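Print this page | E-mail this page

Frequently Asked Questions: The Pilen Study on Learning from Hand-Held Gripper Demonstrations

The following questions were received from partner institutions, student applicants and members of the public after the first results of the Pilen study were released. Answers have been prepared by the project office and reviewed by the principal investigator, Rigoberto Huanca.

What is the purpose of the Pilen study?

The study asks whether a robot arm can learn to pack and unpack household goods from demonstrations given by people who are not operating a robot. A person holds a gripper tool with a camera mounted on it and carries out the task by hand. The recordings are then used to train a control policy, and the policy is tested on a fixed two-arm station in our laboratory.

Why are the demonstrations recorded in homes?

Earlier work in our group relied on a single laboratory table. Policies trained on those recordings performed well at that table and poorly elsewhere. Changes in wall color, bedding, floor and daylight were enough to reduce success. Recording in bedrooms, kitchens and hallways gives the policy a wider range of backgrounds from the start.

How many demonstrations were collected?

The released set contains 961 demonstrations of packing and unpacking. Of these, 735 were used for training. The remainder were set aside before training began and were used only to check the policy's predictions. Recordings took place in 24 homes.

Which objects are used?

The first phase is limited to packaged snacks and open cartons. Snack bags were chosen for their difficulty. They change shape when pressed, they reflect light unevenly, and two bags of the same product rarely lie the same way. Rigid objects such as cans and jars will be added in the second phase.

How was the policy evaluated?

The laboratory station completed 300 test trials. In each trial, the policy was asked to move one named item into or out of an open carton. A trial was counted as a success only if the item was released in the correct place and no other item was dropped on the floor. Trials stopped by the safety operator were counted as failures, whatever the cause.

What is the main result?

Policies trained on recordings from many homes were more reliable on unfamiliar bags and backgrounds than policies trained on an equal number of recordings from one home. The difference was largest when bags overlapped. When a single bag lay flat in an otherwise clear carton, the two policies performed almost equally well. Full tables are given in the technical report, together with the results for each type of packaging.

Does the policy use anything other than camera images?

Yes. It also receives the opening width of each gripper and an estimate of each gripper's motion. It does not receive weight or touch readings. A version with touch sensing in the fingertips, developed under the name Dreneo, is being prepared and was not part of the results described on this page.

What does a recording look like?

Each recording is taken from the point of view of the gripper tool, so the gripper fingers remain in view while the surroundings change as the tool is moved. Tall cartons are a particular concern, as their walls can hide an item when the tool is held low. Contributors are asked to choose a working height that suits them and are not asked to tidy the room.

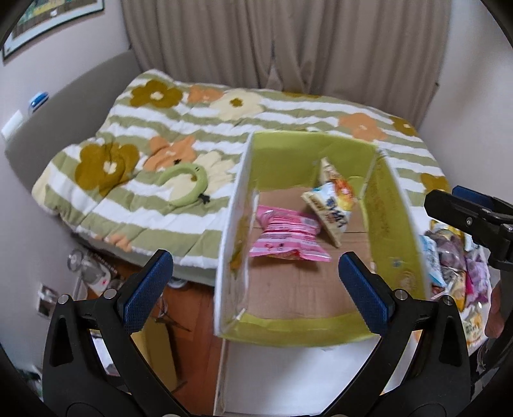
Blue-padded gripper fingers above an open carton with two snack bags inside.

Are people visible in the recordings?

Hands are often visible. Contributors are asked to keep faces out of view, and every recording is checked before it enters the set. Any recording that shows a face, a letter or a screen with personal information is removed. Contributors may withdraw their recordings at any time before a new version of the set is issued.

What are the known limits of the method?

There are three that readers should keep in mind. The policy has difficulty when one bag is pinned beneath another along its full length. It sometimes closes on the wall of the carton instead of on the item beside it. It has also not been tested on cartons deeper than those found in the training recordings, and we make no claim about its performance in such cases.

Can other groups use the data?

The training recordings are available to research groups on written request. The software used to align the recordings, called Fokano, is provided with them. Groups that wish to compare their own methods with ours should report results on the reserved demonstrations separately from results on a physical robot.

When will the second phase begin?

Recording for the second phase is planned for September. The Okafor Laboratory will host the test station during that period, and the evaluation procedure will remain the same so that results from the two phases can be compared.

How may I submit a further question?

Questions may be sent to the project office in writing. Please state whether your question concerns the data, the software or participation as a contributor. Requests from contributors to withdraw a recording are handled first.

Last updated: 30 May 2026
Filed under: Research Projects, Robot Learning, Frequently Asked Questions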